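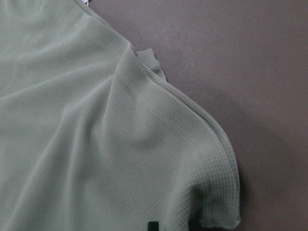

Re: folding waffle knits without stretching them

On 13 July 2026, a list member in Junham wrote:
> Does anyone fold these flat? Mine come off the shelf
> with the shoulders pulled out of shape, and the sleeves
> never line up. I've been hanging them and that's worse.

Oh, please stop hanging them! I did that all through April and ended up with little points at the shoulders of my favorite green one (it's short-sleeved, sage, I wear it way too much).

What works for me is laying it on something flat and smoothing from the middle out with my palms, no tugging. Then I find the shoulder seams and match those up first, and let the sleeves go where they want. If a bit of the collar has flipped over I turn it back before I fold, or it dries in a crease. Fold in half the long way, sleeves in, then up in thirds. Mine live in a drawer now, stacked on edge.

I wash at 90 degrees on the old Fahrenheit dial, and skip the dryer.

Anybody tried this with the long-sleeved kind?

Recent threads
- Mahawong wool blankets, airing out
- Drawer dividers from Prendau
- Ironing linen, again

Comments
"Seams first! Tried it last night, so much neater."
"I still roll mine, sorry."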